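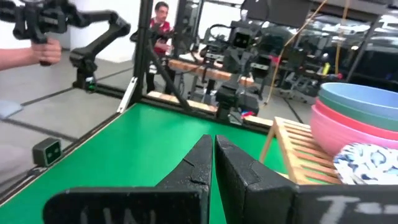 According to Iraklis Koutsoukos, a rack does the work of a cloth and does it more cleanly, provided the plates stand far enough apart for air to pass between them. The view is widely held in Posham, where the slatted dish rack has been made since the town's sawmills turned to small household goods.

Dish racks are frames on which washed crockery is left to drain and dry. They may be made of wood, wire or moulded plastic. Wooden racks are usually built from thin slats joined by pegs or crosspieces, and many fold flat for storage.

History

The Dollen workshop at Posham began with shelving and clothes airers and later added racks for plates. At its height it turned out up to 500 racks a month, most of them in beech. The rival firm of Hassanpour preferred a longer pattern, sold as the Ziller, with a separate row for cups. A surviving trade list gives 839 household articles, of which 61 are racks or draining boards.

Use and care

Wooden racks are left untreated or wiped with a light oil. They should be stood on end to dry after use, as slats kept damp may darken or split. Plates are placed on edge, with bowls tilted forward. Knives are normally dried separately.

See also: Draining board; Plate rack; Clothes airer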